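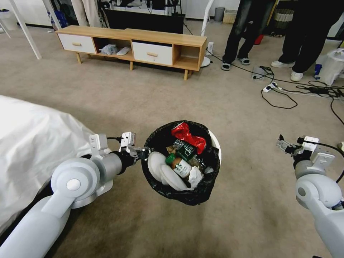 Figure 1. Left gripper holding the lined trash can by its rim during the bedroom task.

Can a Two-Armed Robot Take Out the Trash? Household Chores and the Current State of Home Robots
Josefina Iturra
Final project report, Introduction to Automation

1. Question

My project asks whether a machine can do ordinary chores well enough that a person would stop doing them. I picked trash because it sounds easy. Most people can empty a bedroom can without looking at it, and it takes less than a minute. I wanted to know what is hard about it for a robot, and whether the same problems show up in shop work.

2. What the task involves

I split the chore into five steps: find the can, grip it, lift it, get the bag out, and put in a new bag. Each step has its own trouble.

Finding the can was the part I expected to be hard, and in the sessions I watched it was the most reliable. Gripping was less so. A two-fingered gripper has to take the can by the rim, and the rim is covered by the folded edge of the liner. In Figure 1 the jaws have the left edge and the can is level above the carpet, with the other gripper open and free. The can is also full. There is a dark bottle in it, a small glass bottle, paper plates and a tissue. Glass and paper weigh very different amounts, so the side the heavy items sit on matters when the whole load hangs from one edge.

Getting the bag out is where most attempts ended. Thin plastic slides, folds and tears, and it never has the same shape twice. A person fixes this by feel. The arms I watched had to let go and start over.

3. Results

I logged 39 attempts in May. I counted an attempt as finished only if all five steps were done with no human help. By that rule 4 were finished. Most of the others got as far as the lift. I did not count time, but every finished attempt was much slower than a person.

The spills were mostly paper. I had assumed bottles would fall first, but they tend to sink into the pile - the light things on top go over the side.

4. Comparison with shop-floor work

For comparison I visited Castdale, a small packing shop that uses an arm from Flukstead to move bins from a belt to a cart. It does one thing and does it all day. The bins are rigid, they are all one size, and they arrive in the same spot facing the same way. The shift lead told me they tried soft mailers on the same line and went back to doing those by hand.

A bedroom is not set up like that. In the room in Figure 1 there is a white sheet or bedspread down to the floor, a slipper and a crumpled bag in the TV cabinet, and a lot of cable on the carpet. A base that rolls would have to get past all of it before the chore even starts.

I also read the Plimwood project notes and the chapter by Beneš on soft materials from our course reader. Both say that cloth and film are the open problem, and my log agrees.

5. Conclusion

My answer for now is partly. Lifting and carrying a household object is close to usable. Changing a liner is not. If I had another term I would test stiffer bags, and a can with a handle, to see how much of the problem goes away when the object changes and the robot stays the same.

6. Limits of this report

One room, one can, and one person keeping the log. I did not change the contents of the can in any planned way, so I can't say how much the load affected the result.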